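Setting up your Nirine light frame, part 4: hanging the paper fish

By now your frame should be standing up by itself and the lamp should be clicked into the base. This is my favourite bit, so put the kettle on and clear yourself some room!

1. Switch the lamp off at the wall. I know, you want to see the colours. Wait.

2. Take the paper fish out of their sleeve and spread them on the bench, tails facing you. The pack has 29 and you won't need them all.

3. Thread each fish through the hole behind the top fin, never through the tail (mine hung upside down for a week before Shirley Oakley set me straight).

4. Tie the big ones on first, on the back rail, and leave at least 6 cm between knots.

Note: if your knots slip, wet the thread a little before you pull it tight. Works for me every time.

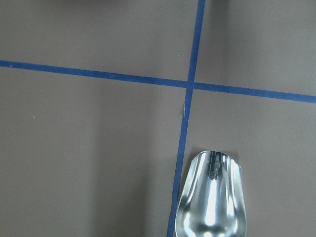 Blue tape and a metal scoop on the work surface.

5. Fill in the front rail with the small fish. I like to bunch a few at one end, as if they've all spotted the same crumb, but Kieran in our workshop spaces his out evenly and they look terrific too.

6. Turn the lamp on at its lowest setting and look at the shadows on your wall. Shuffle the fish along until you're happy, then snip the loose ends of thread.

Caution: keep every fish at least 100 mm from the lamp. They're only paper, and the coloured ones fade quickly if they hang any closer. Please don't swap in a stronger globe either!

If a fish tears, a dab of plain white glue on the back will usually sort it out. Let it dry flat overnight before you hang it again. Spare fish are sold in packs of four, and the older Seok fish fit the same rails.

Part 5 covers the timer.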